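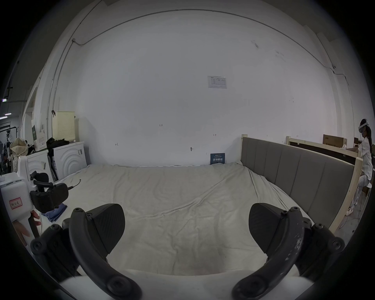
Workroom safety checklist – curtains, blinds and upholstery

Site: Collitz Soft Furnishings, Minisley workroom
Checked by: Kobe Visser
Accompanied by: Radosław Szewczyk, workroom lead
Date: 15 December 2022
Previous check: September

Answers are Yes, No or N/A. A comment is needed for every No.

1. Floors and walkways

1.1 Main aisle clear from the loading door to the cutting table: Yes
1.2 Offcuts and thread swept up at the end of each shift: Yes
1.3 Fabric rolls stored off the floor: No
Comment: Three rolls of blackout lining were lying along the wall under the window. Racks were full after the Galindo delivery. Radosław moved two to the upstairs store during the visit. The third needs two people.
1.4 Floor mats at the sewing stations flat and not curled: Yes
Comment: The mat at station 4 was replaced after the last check.

2. Cutting table and hand tools

2.1 Shears and rotary cutters put away when not in use: Yes
2.2 Blade guards fitted: Yes
2.3 Used blades go in the sharps tin: Yes
Comment: Tin is nearly full. Empty it before the holiday break.
2.4 Straight knife tested and guard moves freely: No
Comment: Guard sticks about halfway down. It was cleaned and oiled but still catches. Tagged out until the repair is done. Cut the thicker interlinings by hand for now.

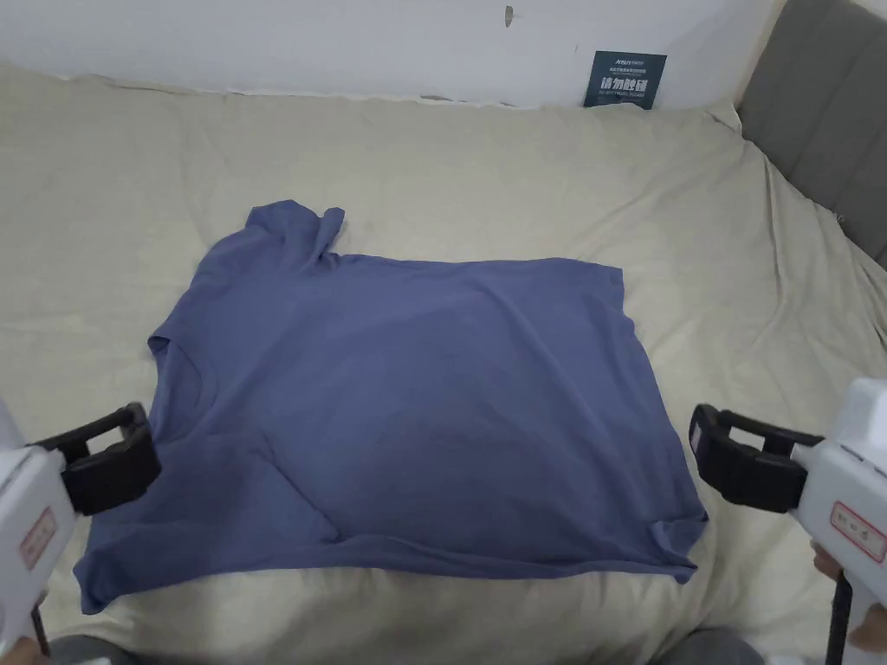 2.5 Cut-resistant glove available at the table: Yes
Comment: One left-hand glove, size large. It is too big for most of the people who cut. Order a small and a medium.

3. Sewing machines

3.1 Finger guards in place: Yes
3.2 Belt covers in place: Yes
3.3 Foot pedals secure and cables out of the way: No
Comment: The overlocker cable runs across the gap between stations 2 and 3. There is a free outlet behind station 3, so this can be fixed by turning the machine around.
3.4 Staff switch off before changing a needle: Yes
Comment: Watched two needle changes. Both done correctly.
3.5 Lamps working: Yes

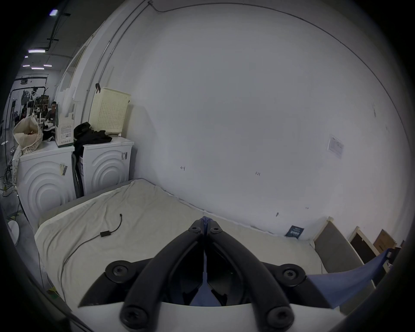 PRESSING AREA

4.1 Iron rests and heat mats in good condition: Yes
4.2 Steam hoses free of cracks: Yes
Comment: Hose on the Clotus press has a worn patch in the outer sleeve near the hook. Not leaking. Check it weekly and write it in the log.
4.3 Press switched off at the wall at close: No
Comment: The closing log has gaps for 5 days. Radosław says the press was off and the sheet was not filled in. The log has to be signed either way.
4.4 Burn gel in the first aid box: Yes
4.5 Nothing flammable kept within reach of the press: Yes

5. Blind assembly

5.1 Eye protection worn when cutting tubes and rails: Yes
5.2 Saw clamp tight: Yes
5.3 Child safety devices supplied with every corded or chained blind: Yes
Comment: Opened 11 boxed orders at random. Each had the cleat or tensioner and the warning label.
5.4 Spring rollers stored with pins in: Yes

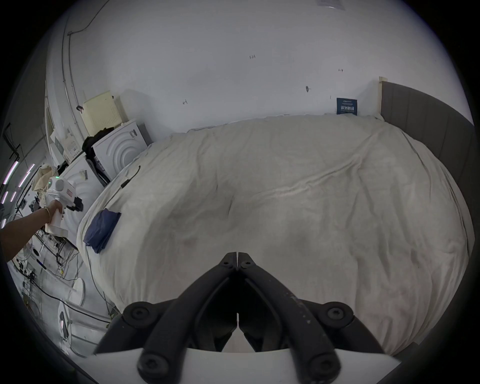
6. Ladders and fitting kit

6.1 Stepladders numbered and inspected: Yes
6.2 Feet and locking bars sound: No
Comment: The small ladder in the second van has lost one rubber foot. Do not use it on wood floors or tile. Replacement feet are on order – if they don't come in by the end of next week, buy a new ladder.
6.3 Drill batteries free of damage: Yes
6.4 Dust masks carried for drilling plaster: Yes
Comment: Some of our fitting work is in older houses. Fitters should ask about old paint before drilling and stop if they are not sure.

7. Fire

7.1 Exits clear and unlocked: Yes
7.2 Extinguishers in date: Yes
7.3 Alarm tested weekly: Yes
7.4 Foam and batting kept in the side store with the door shut: No
Comment: Door was propped open with a box of header tape. Closed during the visit.

Actions

Straight knife guard – Radosław, before the knife goes back in use
Third lining roll off the floor – Radosław, today
Overlocker cable – Radosław, this week
Gloves, small and medium – Kobe
Closing log – all staff who lock up
Ladder foot, second van – Kobe
Sign for the side store door – Kobe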